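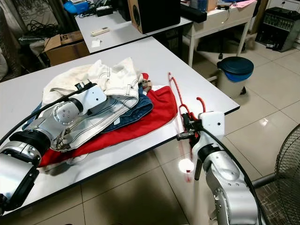 Good evening, and thank you for coming out to hear somebody talk about committee hearings, when I'm sure there are easier ways to spend an evening in Lekura. (Wait for people to sit. Thank Seung-woo for the room.) Tonight is about how a bill gets read, how it gets changed, and where in all of that a regular person can still get a word in. Most folks read a bill the way you'd look at this heap of clothes on the slide: the off-white piece is on top, so that's what they talk about. You have to lift it to get to the blue denim, and then there's the red underneath the whole pile, spreading out wider than anything else. Bill 164 is like that. The title talks about emergency shelters, the middle is about who signs the contracts, and the part at the bottom changes how the county can close a road.

Go slowly here. Let them look at the handout, page 1.

**What the bill says it does**

- Sets up one shelter list for all of Rernura County, in place of the three we have now.
- Lets the county manager open a shelter before the board meets. I think this is a good idea and I'll say so.
- Moves the road closure decision from the sheriff to the manager. This is the one that brought people to the October hearing.

Tell the Nivudeck story now - the short version, please, not the one from the library talk. The road was closed, the sign was up on one end only, and Lech Sowa drove his mother all the way to the creek before anyone told them. Lech has said I can use his name. He got up at the hearing and told it in under two minutes, and the members put their pens down and listened.

**How it gets changed**

People get lost here, so take it in order. The first hearing is for the public. The second one is called a markup, and you can sit in on it but you can't speak. In between the two there's a stretch when the staff are rewriting, and that is when your letter does the most good. We sent 400 letters on the last one and most of them got there after the markup, bless us all. 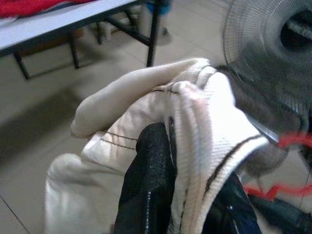

*Slide 4: White fabric up close. Look for the seams.*

With an amended bill I always tell people to look for the places where new language was sewn onto old. You'll see "notwithstanding," or "as provided in," and your eyes will want to slide right past. Don't let them! Put a finger there and go find the section it points to. The Jiang amendment is one sentence long and it sends you to three other sections, and the money is in the third.

(If somebody asks how much money: 50 dollars a day per cot, paid back by the state. If they ask whether that's enough, say I don't know, and ask if anyone here has run a shelter.)

**Before we break for coffee**

Sign-up sheets are by the door. Please print, my eyes aren't what they were. The next markup is in January 2020 and Seung-woo Hwang is setting up the carpool, so give him your phone number as well as your email.

Leave the lights up for questions.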